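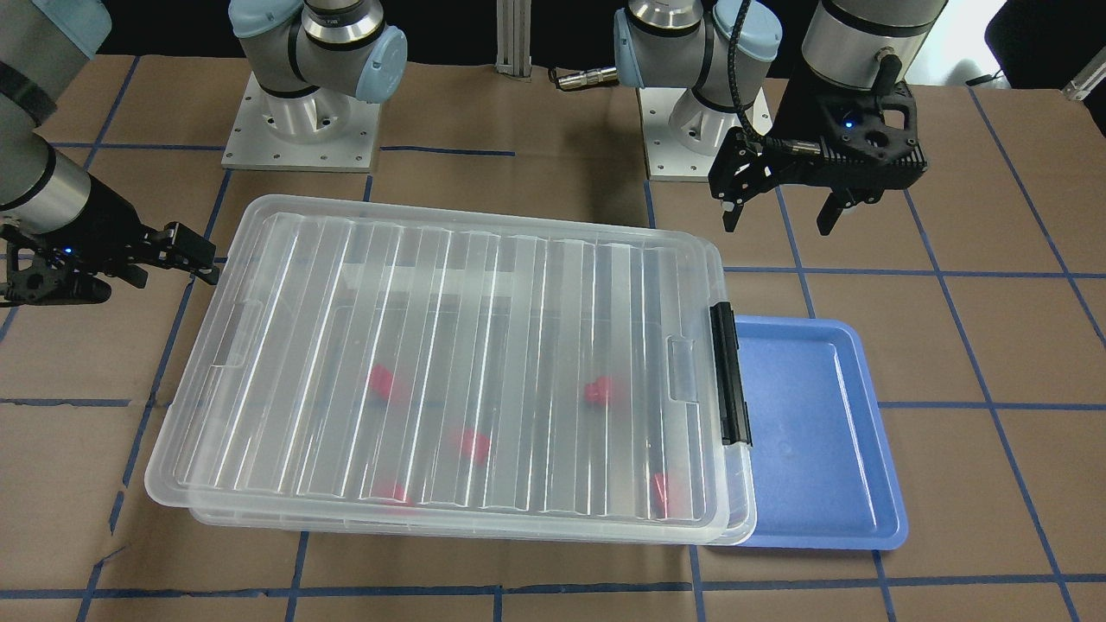 Five red blocks in one of the clear boxes, with a blue tray beside it.

Small parts, clear boxes
by Padmavathi Kaimal

Many members have asked me in the last weeks why their building sets now come home in a transparent box and no longer in the cloth bag with the string. I promised to write a few words about it for the newsletter, so I will try to explain what has changed in the Pundden Toy Library and what we ask from you when you bring a set back.

We have 376 sets in the catalog at this moment. More than half of them have small parts: blocks, rings, wooden animals, beads for the older children. Until April all of these lived in cloth bags, which Sowmya Chettiar sewed for us when we started. The bags are beautiful and I was the last person who wanted to give them up. But a bag has one weakness - you must empty it to know what is in it. At the return desk this meant pouring everything on the table, looking, and putting everything back, and when there was a line of families at the door we did not always do it. Then the next family opened the bag at home and found that the roof of the little house was missing.

With a clear box I can look through the lid and see the blocks. The lid has ridges, so the shapes are a little soft when you look from above, but a bright color is easy to find. A set of five red blocks needs only one look. For sets with many pieces we still open the box, and I think we always will.

We bought the boxes from Bedov, the household store behind the bus station, who gave us a fair price for a large order. There are 200 of them, all in one size, so they stand well on top of each other on the long shelf in the back. Some sets are very small for such a box and look lonely in it. I have heard this comment several times already! We thought about buying two sizes, but then the stacks become uneven, and our shelf is from the same year as the building, 1939, and it does not forgive much.

Please pay attention to the clip. It is on the short end of the box. Push it until you hear the click, and then lift the lid a little with your finger to be sure. A box which is only half closed will open in the stroller or on the stairs. It is also better to carry the box flat with two hands and not under the arm, especially if there are heavy blocks inside, as they slide to one end.

About the trays. Each family can now take one shallow tray together with a building set, without extra cost and without using one of your loan places. The idea comes from Mrs. Iyengar, whose grandson used to lose blocks under the sofa every afternoon. She began to give him the blocks on a tray with a raised rim, and he understood quickly that the blocks have a place where they rest when he is not building with them. We tried the same thing in our play hour and the floor was much quieter afterwards. Small children like also to carry the blocks from the box to the tray and from the tray back to the box, many times, and for some of them this is the whole game. I do not correct them.

When you bring a set back, please do the following:

Wipe the blocks with a damp cloth and let them dry before you close the lid. Water stays inside a closed box for a long time and the smell is not nice.

Check the number of pieces against the card. The card is in the envelope with your loan slip, so please do not put it in the box, where the children can chew on it.

Return the tray on top of the box, not inside.

If a piece is lost, tell us. There is no fine for one piece. We have a drawer with spare blocks and we can often find something in the same color, but we can only do it if we know.

Stickers are the one thing I must ask you to avoid. Two boxes have already come back with stars on the lid, and the glue was difficult to remove from between the ridges.

The cloth bags have not gone to the trash. Sowmya washed and ironed them, and they are in the basket near the entrance. You may take one home for a small donation. The money will go to new picture cards for the puzzle shelf, where the old ones have become very pale.

The sets from the Stulness branch will be changed next. Their bags are larger and some of the sets there do not fit in our boxes, the marble run for example, so these will stay as they are for now. If you have a Stulness set at home, you can return it in its bag to either branch until the end of the summer.

Questions about missing pieces you can leave in the notebook on the return desk. I read it every evening.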